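Outdoors > Walking and Hiking > Long-Distance Trails > Beltance Trail

Print this article | E-mail this article

Beltance Trail
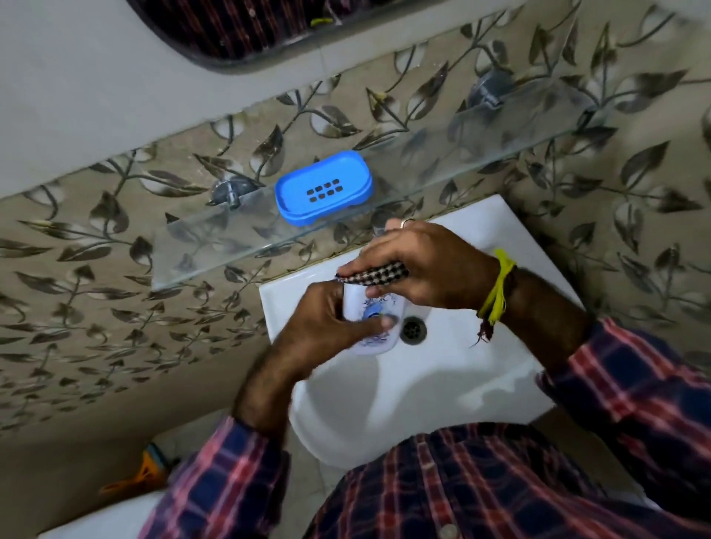 The Beltance Trail is a long-distance walking route which connects the river town of Gisonier with the mountain village of Vutitz. It follows old cattle paths for most of its length and crosses the Hao plateau in the middle part. Walkers usually divide the trail into stages and sleep in simple huts, where the comforts are few: a bunk, a stove, and a place to wash small things by hand. A white washbasin on the wall, with a round slotted drain at its bottom, is the kind of fitting that a walker learns to appreciate after several days of dust. Larger laundry has to wait until one of the two end towns.

Route

The trail begins at the old ferry landing in Gisonier and climbs slowly through beech forest. The first stage is wide and easy, and many local families use it for short walks. After the forest the path becomes narrow and stony, and it goes up to the edge of the Hao plateau by a series of turns known as the Ladder.

The plateau is open grassland with very little shade. The path is marked there by stone piles, because there are no trees on which paint could be put. In fog these piles are hard to see, and walkers are advised to carry a paper map and a compass even if they have a phone. There is no phone signal on most of the plateau.

From the north side of the plateau the trail rises to its highest point, the Beltance Saddle, at 2,877 meters. The descent to Vutitz is steep, with a loss of 600 meters in the first part alone. Hiking poles are helpful on this section — the ground is loose gravel and it moves under the foot.

History

The paths were made by herders who brought their cattle to the plateau in summer and back to the valley in fall. Salt and cheese were also carried this way. When a road was built through the lower valley, the herders began to move the animals by truck, and the upper paths were almost forgotten. Some of them disappeared under juniper.

The trail in its modern form was opened by the walking club of Gisonier, which cleared the old paths and joined them with new sections. The club named it after the saddle. The first markings were red, but they were later changed to yellow, which can be seen better in the evening light.

Huts

There are 3 huts on the trail. The lower hut stands at the end of the forest and has a small kitchen for the guests. The plateau hut, called Hao Hut, is the largest and has 30 beds. It takes its water from a spring, and in dry summers the water is turned off at night. The upper hut is below the saddle and is without staff. Guests there must bring their own food and fuel, and carry all garbage down.

Beds in the two lower huts can be reserved. The upper hut works on the principle that the person who comes first gets the bed. Dogs are allowed only in the lower hut.

Season and conditions

The usual walking season starts in June, when the snow has left the Ladder, and ends in the first weeks of October. Snow can stay on the north side of the saddle until July. Thunderstorms are common on summer afternoons, and it is recommended to leave Hao Hut before 7 a.m. in order to be over the saddle by noon.

Wind is the main difficulty on the plateau. Tents are permitted only beside the huts.

Access

Gisonier has a train station and several small hotels. Vutitz has no train, but a bus goes down to the valley in the morning and again in the late afternoon. In October the afternoon bus does not run. Most people walk from south to north, so that the steep gravel is taken downhill; those who have weak knees sometimes prefer the opposite direction.

See also: Hao plateau; Hut etiquette; Trail markings

Reader comments

The spring at Hao Hut was very weak when we passed in August. Fill your bottles at the lower hut also.

Is the Ladder okay for a child of nine years? We only want to go up and come back the same day.

In reply to above — ours did it at eight, slowly. Coming down was harder than going up.

The article should mention the cows. They are calm but they lie on the path and do not move.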